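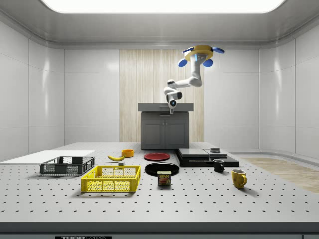
## Painting my kitchen cabinets: a thread

**1/** OK so a bunch of you asked about the kitchen and I keep typing the same reply, so I'm putting it all in one place. Short version: I painted every cabinet door in the house dark gray, it took all of April, and I'd do it again (but maybe not this year, my wrists are still mad at me).

**2/** Background: the cabinets were that orangey oak everybody had when I was a kid. Solid boxes, decent doors, just so ORANGE. I got a quote from Zirnitz for all new ones and it came to $4,000 before the counter. I said thank you very much and went to the paint store.

**3/** First thing I did was look at a million pictures of plain dark gray cabinets, two doors side by side, simple recessed panel, flat gray top, a bit of light wood behind it. I love that combo. The wood grain keeps it from feeling like a cave. If you're scared of going dark, put something pale and woody next to it and look again.

**4/** Supplies! I went with Pallora cabinet enamel in a gray called Schwaiger, which sounds like a ski resort. Also their bonding primer, two angled brushes, a pack of the little foam rollers, degreaser, sandpaper, and a truly stupid amount of painter's tape. All in, just under $200.

**5/** Take the doors off. I know there's a video where a lady paints hers while they're still hanging and it looks gorgeous. I tried that on the one under the sink and got a drip down the hinge that dried like a little icicle. Off they come.

**6/** NUMBER THE DOORS. Tape on the hinge side, matching tape inside the cabinet. I have 20 doors and I was sure I'd remember which was which. Friends, two of the upper ones look identical and are a hair different in width, and I spent a whole evening swearing at the wrong one.

**7/** Degreasing is gross and you can't skip it. The doors by the stove had a film on them that I'd honest to god thought was the finish. Wash, rinse, let them dry overnight, then run your hand over them. If your fingers still drag, wash again.

**8/** Sanding: you're only scuffing it up. I stopped when the shine was gone. The recessed panels are the annoying part, you have to get into that inside edge with a folded bit of paper and your fingernail. Put a podcast on. Put two on.

**9/** Primer goes on ugly. Streaky, patchy, pinkish where the oak bled through. I panicked and nearly did a third coat, then read the can, which says the bleed-through gets covered if you wait the full time between coats. So I waited. It did get covered, phew.

**10/** For paint, do the recessed part first with the brush, then roll the flat frame around it while the edges are still wet. Thin coats!! I did three on the fronts and two on the backs. The backs look fine and I'm the only one who's ever going to check.

**11/** Someone asked about drying space. I laid everything out on cans in the spare room and shut the door on the cat. She got in anyway. There is a paw print on the inside of the spice cabinet and it's staying.

**12/** Dry is one thing, cured is another!! Mine felt dry by bedtime and I hung the first few the next morning like a fool. One of them stuck to its frame and peeled when I opened it. The rest got 5 days lying flat and I haven't had a problem with any of them.

**13/** Hardware is from Bidia, the plain brass pulls. I made a drilling template out of a cereal box and it worked great until I flipped it over for the left-hand doors and didn't flip the marks. Wood filler exists, we move on.

**14/** Stuff I'd change: better light when I was painting (I found three missed spots after hanging), a nicer brush from day one, and I'd do the lowers first to practice. People look at the uppers. The lowers are down there with the crumbs.

**15/** Does it show dirt? Flour, yes. Fingerprints, less than I expected. I wipe them with a damp cloth and a drop of dish soap and so far the paint hasn't budged.

**16/** Counter is next. I'm stuck between butcher block and a flat gray that sort of matches the doors. Anyone lived with butcher block next to a sink? Tell me the bad parts, I already know it's pretty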